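Lurnemau Robotics Club Goes Two-Handed This Semester

If you've walked past the back of the engineering lab on a Monday night and heard a lot of groaning followed by one big cheer, sorry, that's us. 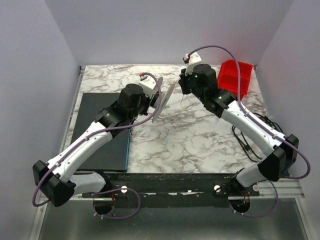 One of our members told me the first month felt like teaching two toddlers to share a plate, and asked me to please put that in writing so the new people know what they're signing up for. Fair enough, it's in writing now.

So, the news! The club has entered the Gemeo Challenge, a student competition for teams running 2 arms at once, and we're in the handoff category. One arm picks something up, the other arm takes it, and then it has to end up in the right place without anybody touching a thing. Sounds easy. I thought it was easy too, back in September, when I said I'd handle the practice schedule and write these updates (I'm a sophomore, I say yes to stuff).

Our entry is called Tautahi, and the piece we keep coming back to is the clear disc. It's thin, it's round, and it's see-through, so most of us lose track of it on the marble pattern before the software even gets a chance. Everybody wanted to start with blocks. We voted, blocks lost, and I'm still a little bitter about it. But the practice has been really good for our grip timing — if the second arm closes early it bumps the disc, and if the first one lets go early, well, you hear it.

We've logged 329 practice handoffs so far, and 114 of those were clean from pickup to placement. I know that doesn't sound like a lot, but almost all the good ones are from the last two weeks, after the software group rewrote how the arms wait for each other. Before that they basically both went whenever they felt like it. The purple cables are also behaving a lot better now that we've spent an entire evening arguing about how much slack to leave at the elbows. I was on the "more slack" side and I'd like that remembered.

The regional round is in October over at Emico Hall, and teams get around 40 minutes at the table, setup included. We're doing timed run-throughs every Monday until then, starting at 6:30 p.m. You don't have to be on the team to come watch, and you don't need to know any code either (two of our best operators came over from ceramics!). We could really use a couple more people on the scoring sheet, plus someone patient enough to label our test recordings, which are currently all named "final" or "final2."

The sign-up sheet is taped to the lab door. Bring your own pen, the one on the string is gone again.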